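Dendlow Water Users Association
Minutes of the regular meeting, March

Present: Ashok Shukla (chair), Sarita Sisodia, Senad Mujić, Ladan Yazdani. Absent: Kusum Tomar.

Called to order at 6:35 p.m. Minutes of the previous meeting approved as circulated.

1. Metering. Mujić reported 816 service connections read and 17 estimated. Estimated accounts will be reread before the next billing run. Two meters on Rathore Lane are registering low and are to be replaced.

2. Main flushing. Flushing of the north loop is scheduled to start Monday at 9 a.m. Customers may notice discoloration for up to 134 minutes. Notices go out with the bills.
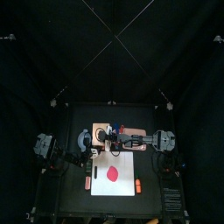
Black tabletop with two robot arms and gray corner brackets.

3. Pressure valve, Jekent station. Downstream pressure drifts overnight. Sisodia presented a quote of $2,424 from Rarkier for a rebuild kit and labor. Yazdani asked whether the pilot line had been cleaned. It had not. Motion (Yazdani, second Mujić) to clean the pilot line first and hold the quote until the next meeting. Carried, no opposed.

4. Backflow tests. Reports are outstanding for the school and the car wash. Second letters to be sent. Action: Tomar.

5. Other business. None.

Adjourned 7:50 p.m.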